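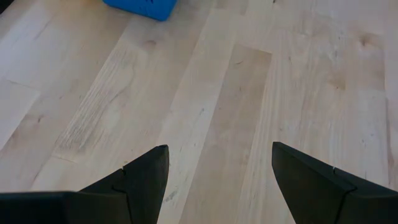

Mollby open water results

Hello, and thanks for having a look. I've been typing up the finish times from our lake swim at Mollby for longer than I care to admit, and this is the tidied version. Gwilym Llewellyn kept the early years in ring binders, Beca Sayce had the later ones in a spreadsheet with colours that meant something to her, and I've put the lot into one file.

What you get

results.csv has 3,288 rows, one for each swimmer in each race. swimmers.csv has 714 rows, one for each person, with a number in place of the name. There's also a small file called courses.csv, with the buoy layout for each year and which way round we went (clockwise until Nuno Rocha talked us into switching, and I still breathe on the wrong side for it).

Columns in results.csv

year
swimmer_id
course: short, long or relay
wetsuit: y, n or blank
finish: hours, minutes and seconds from the gun
status: ok, dnf or dns
source: binder or sheet

Blank in the wetsuit column means it wasn't written down. Please don't read it as a no! There are 476 of those, nearly all from the binders.

Things to watch for

The long course hasn't always been the same length. The Gough buoy was moved closer in after the year of the big waves, so long course times from before and after don't compare. Use courses.csv to split them.

Relay teams have 3 swimmers, but only the team time was kept. Each of the three gets a row with the same finish – if you're working out averages, drop the repeats first or you'll get silly numbers.

The timing changed too. It was a stopwatch and a clipboard until we bought the Retex mats, so binder times are to the nearest second at best. Prys Voyle swears his own is a minute out. I've left it as written.

Using it

Do what you like with it, just say where it came from. Please don't try to put names back to the numbers. Mekdes Berhe wrote a script called Brustotico that draws the finish curves, and it's in the tools folder with her own notes.

I add the new results each September, once the protests are settled. If you spot a mistake, open an issue and give me the year and swimmer_id.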